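3/25/26, sweaters, upstairs bedroom

Good long morning on the knits, and I want to get it down while I still remember which fold was which. Coffee first, then up to the bedroom, because the bench at Jeltcombe is just too narrow for anything with sleeves. I've complained about that bench since the winter and I'll probably go on complaining until we get a wider one. A big bed is the right size, it's the right height if you don't mind leaning a bit, and I left the plush blanket on it this time instead of stripping down to the sheet. Nermin Değirmenci suggested that and I was doubtful (I thought the pile would catch on the ribbing and drag everything crooked), but I've come around. The knit stays where you lay it. On the sheet it used to skate away from me every time I turned a sleeve.

So the question for today was the old one: what is the best way to fold a crew neck raglan sweater so that it goes into the Greenwood drawers without a big lump at the shoulder? We have two methods in the binder and people seem to love whichever one they learned first. Mine is the sleeve-down-the-side method. Lay it out flat, bring one side in, then turn the sleeve so it runs down along the body. The other one, which Nermin calls the Zatholm fold after the shop where she picked it up, crosses the sleeves over each other behind the back before anything else happens. It's quicker, I'll give it that, but you get four layers right in the middle.

I took my time over it. The raglan makes a difference, I think, and I hadn't noticed that before. There's no real shoulder seam to line up with, so I kept looking for the usual landmark and it wasn't there. What I ended up doing was following the slanting seam from the neck to the armpit and using that as my guide for how far in to bring the side.

The brown sweater on the bed:

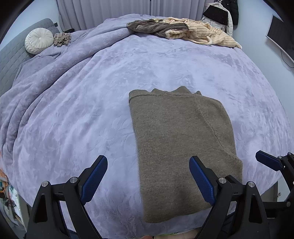
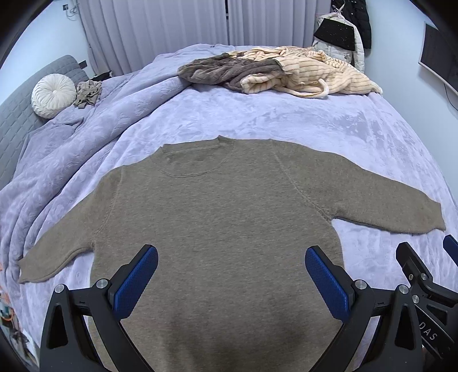
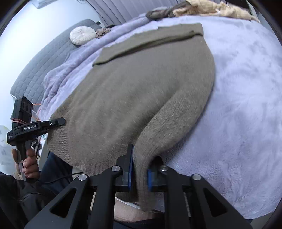 I did 12 folds altogether, 6 each way, and I put a paperback on top of every one for a couple of minutes before I judged it, so they all had the same chance to settle. The sleeve-down-the-side folds came out a little taller but much more even, and they stood up by themselves in the drawer, which matters to me more than it probably should! The Zatholm ones were flatter at the edges and fat in the middle, and two of them slumped over as soon as I let go. Average time was about 40 seconds for mine once I'd warmed up. I didn't time the others properly because I kept stopping to fuss with the cuffs, so don't anybody quote me on speed.

Cuffs, while I'm on the subject. If the ribbing isn't smoothed before the sleeve is turned, it twists, and then you have a little rope under there that shows through the front. Smooth first, turn second. I wrote this in the margin of the binder back when we did the Rasturcombe cardigans and then of course forgot it completely for the first three folds today.

The hem likes to roll as well. A warm hand held on it for a bit helps some. I tried tucking the edge under on one fold and didn't care for the look, though Nermin may disagree.

Things for next time: do the same again with something thicker, maybe the cable knit if I can find where I put it. Borrow the kitchen timer. Ask Nermin to fold three or four without me standing over her, since I know I fold her method grudgingly and that can't be helping it. Also the drawer dividers need to come out and be measured before we order more in April. I have the inside depth written down somewhere, possibly on the back of the envelope in my apron pocket, and I'm going to look for it after lunch.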